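Features > Work > The Long Interview

Can It Put the Dishes Away Yet?

Brittany Grewal has been asked the same question at every family gathering since she started at Trekholm, and she has stopped pretending to think it over. "When can I buy one that cleans the kitchen," she says. "My uncle asks before he takes his coat off."

And what does she tell him?

"I tell him to get a dishwasher. They're very good."

Grewal runs the chores group at Trekholm, a job title she picked herself after turning down two with the word "embodied" in them. Her team of 12 teaches robot arms to do the sort of thing a reasonably bribed child can do: clear a table, put the cups where the cups go, fold a towel so that it looks folded. Before that she spent four years at Mutance, where the arms lifted car doors all day and never had to wonder what a car door was.

"At Mutance the part was always in the same place," she says. "If it wasn't, an alarm went off and a man named Gus came over. In a house everything is in the wrong place all the time. You'd need a lot of Guses."

I ask for numbers and she gives me some, though she sighs first. On a table her team has set up themselves, with things the arm has handled before, it gets 100 pickups in a row without much fuss. Hand it a stranger's table and she would rather not say. I wait. "Fine. We had a morning in July where it got 10 and then spent the rest of the time on a sock."

The sock comes up often. Rigid things are more or less friendly, she says, as long as they aren't shiny, clear or wet. Anything made of cloth is a different shape each time you look at it. Her group once gave over a whole spring to pillowcases and came out the other side with a robot that was good at one pillowcase.

Shops are a little further along. Bako, which sells stockroom equipment, has an arm that moves boxed goods from a cart to a shelf, and Grewal speaks of it with the warmth people reserve for a competitor's easier problem. "Boxes," she says. "Lovely. I'd like to work in boxes."

What about the videos, then, the ones where a robot makes breakfast?

"Look for the speed in the corner. If it says ten times, that's a long wait for an egg." 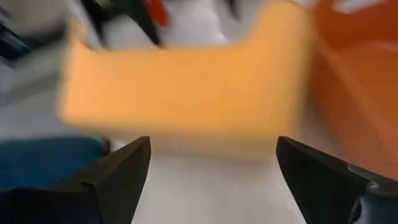
She is less gloomy about grippers than I expected. Two fingers will do for most of a kitchen, she says, and five mostly give you three more things to break. Her trouble is with everything that comes before the grab: deciding which object, from which side, and what to do about the other object leaning on it. People do this while talking on the phone.

So, a date. Drirken, the home robot outfit, has been promising one for next year, and I mention that it promised the same thing last year. Grewal looks out the window for a bit.

"I think you'll see a machine that tidies one room, slowly, while you're out," she says. "And you'll come home and move a few things back."

Would she have one in her own house?

"I have two kids and a dog. I wouldn't do that to a robot."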